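Unnur Grímsdóttir asks me, before I have my coat off, whether I finished the tutorial.

I tell her I did.

"How long?"

Six hours, I say, and she looks delighted, which is a strange way for a designer to take the news that her opening level ate most of someone's working day.

The game is called Flutier, it comes out for PC this spring, and it is a platformer in which you play a traveling instrument maker who can't jump. I should repeat that for people who skim. There is no jump button. You get across gaps by playing notes, which push bits of the world up, down or sideways depending on pitch, and then you walk over whatever you've made. If you play the wrong note you walk into a ravine. I walked into a great many ravines.

Grímsdóttir is the lead designer at Cleritz, a studio of the size where "lead designer" also means answering the door. They have two rooms over a bicycle shop and a kitchen shared with the people downstairs, who apparently feel strongly about mugs. She made level packs for other people's shooters for most of a decade before this, and talks about the period the way some people talk about a long stay in the hospital.

"I have placed so many crates," she says. "You would be amazed at the number of meetings a crate can have."

So where does a game with no jumping come from?

"From a bug. I'd love to say it came from my grandmother's flute, and the publisher would love me to say that too. We were making a perfectly normal platformer. It had a jump. It had a double jump! Then Traian broke the jump, and for two days the only thing that worked was a little sound test he'd left in, where pressing the keys made the floor blocks bounce. We had a build due. I played it with the bouncing floor and I thought, well, this is better than the game."

Traian Căpraru, who does the programming and is sitting close enough to hear all of this, does not look up. "The jump wasn't broken," he says. "It was disabled."

"By accident."

"It was disabled by accident," he agrees.

They kept the floor and threw out the rest, including, she says with what I can only call relish, 146 finished animations of a man jumping. I ask how the animator took it. There is a silence in which Căpraru finally does look up.

"Preben is fine now," says Grímsdóttir.

Preben Brynjólfsdóttir, reached later by phone, says, "I'm fine now," and then talks for some time about walking. It is the thing to know about Flutier, if you've only seen the trailer. The walk is wonderful. The instrument maker leans into hills and slows down on wet planks, and when you've been standing still too long there's a small shuffle, as if the bag is getting heavy. "If you're going to take a person's jumps away," Brynjólfsdóttir says, "that person will put it all into the walk. I wanted people to feel bad about the jumps without knowing they existed."

I had wanted to talk about difficulty, because it's what everyone who has touched the preview build wants to talk about. The second region, Kastmont, is a mountain town built up the side of a quarry, and it is where I began speaking to my keyboard in a tone I'm not proud of. Each street has its own tuning. The note that raised a bridge in the lower town will drop one in the upper town. The game tells you this exactly once, in a line of dialogue from a man selling onions, and I had skipped him.

"Everybody skips him," Grímsdóttir says.

Then why is it him?

"He's the only one in Kastmont who has been outside on every street. He'd know. It would be strange coming from the mayor."

I point out that it would also be useful coming from the mayor.

"It would be useful coming from a big yellow sign," she says. "I've made those games. You put up the sign and people follow the sign, and then they write to you and say the town was nice, was there a town?"

She does concede some ground here. After the last round of testing, the onion man got a louder voice and a hat. More people now stop for him. They report liking the hat.

The testing itself is done by Svend Bisgaard, who came to Cleritz from a company that makes tax software and considers games to be a gentler line of work, if a less organized one. He keeps the bug list. When I visit, it stands at 3041 entries, of which he regards a good part as "opinions."

"A bug is when the bridge falls down and it shouldn't," he says. "When the bridge falls down and it should, but somebody is upset, that's an opinion. I write them down as well, in a different color."

His favorite real one involved the weather. Rain in Flutier flattens the pitch of everything slightly, so a tune you've learned in sunshine has to be nudged upward in a storm. For several weeks the rain was also, through some inheritance in the code that Căpraru describes as "historical," flattening the shopkeepers. They got lower and lower. Players who left the game running overnight in a storm would come back to find a market run by hats.

"We nearly kept that," says Grímsdóttir.

"We did not nearly keep that," says Bisgaard.

For anyone who can't carry a tune, and I raise my hand here, there's reassuring news. You don't need to. The game shows pitch as height on the screen, and there's a mode with the sound cues doubled as shapes. Căpraru plays with the volume off almost all the time. He says he has heard the Kastmont theme more often than his own name and is no longer certain which one he'd answer to.

The composer, Unnur Bundgaard, is the other Unnur, and the office has never come up with a good solution to this. For a while they were Unnur One and Unnur Two, until it emerged that each of them believed she was One. Bundgaard works from home and comes in when there's cake. She wrote the score in pieces short enough that the player can interrupt any of them at any moment without it sounding like an accident.

"Most composers want you to sit still and listen," she says. "I've had to write for a person who is going to hit a wrong note over the top of me every four seconds and then fall in a hole. You learn to leave room. It's a lot like playing at weddings."

She did play at weddings, for years, and the final region is partly the fault of one of them. I've promised not to describe it. I can say there's a procession, that you are at the front of it, and that everybody behind you walks over whatever you build. I lost a trombonist. I still think of him.

What about Fogh, then? Fogh is the name players have given to the thing in the marsh, after a word it seems to say, and the preview forums have been busy with it since the build went out. It follows you. It copies your last three notes, a little late, and the ground responds to it just as it responds to you. Some people are convinced it's helping. Others have begun leaving the marsh by playing nothing at all and walking the long way around, which takes ages and, as far as I can tell, works.

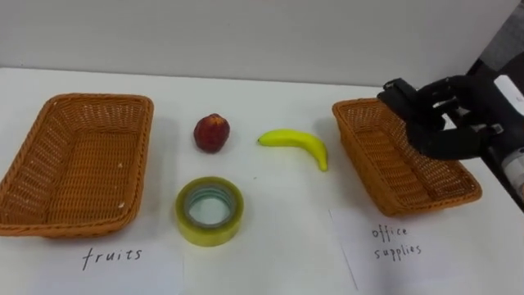
Grímsdóttir won't tell me what it wants. She says she wrote an answer down early on, put it in a drawer and hasn't needed it, and that the marsh got much better when she stopped trying to hint.

"We had notes lying around in there at one point. Diary pages. 'Day twelve, the creature came again.' Awful. Who's writing a diary in a marsh? What are they leaning on?"

Căpraru says he knows what Fogh wants because he programmed it, and it wants to be eleven tiles behind the player.

"See," says Grímsdóttir, "that's quite moving."

We get on to money, briefly and with the usual discomfort. The game will cost what a game of this size costs, she says, and there won't be a season pass. A publisher they talked to early on suggested selling extra instruments, and she went as far as drawing one up to be polite. It was an ocarina. It broke every bridge in the game in a new and interesting way, and Bisgaard added so many lines to his list in one afternoon that the idea was let go by mutual consent. The ocarina is still in there somewhere, she thinks. Căpraru says it isn't. Bisgaard says he'd rather not discuss it.

A console version is "being talked about," and controller support is in already, with notes on the right stick. I tried it and found it easier than the keyboard, at least until the game asked for a chord. There is a level editor too, which won't be ready at launch. They've been using it themselves for the later streets of Kastmont, and Brynjólfsdóttir has apparently used it to build a very long, entirely flat road with nothing on it.

"For the walk," he tells me on the phone. He has the thing open while we talk. I can hear the footsteps.

Before I leave I ask Grímsdóttir for one piece of advice for new players, the kind of thing that could go in a box at the side of the page. She thinks it over while putting someone else's mug carefully back where she found it.

"Talk to the onion man," she says. Then, when I'm on the stairs, she leans over the rail to add that in the last patch they moved him.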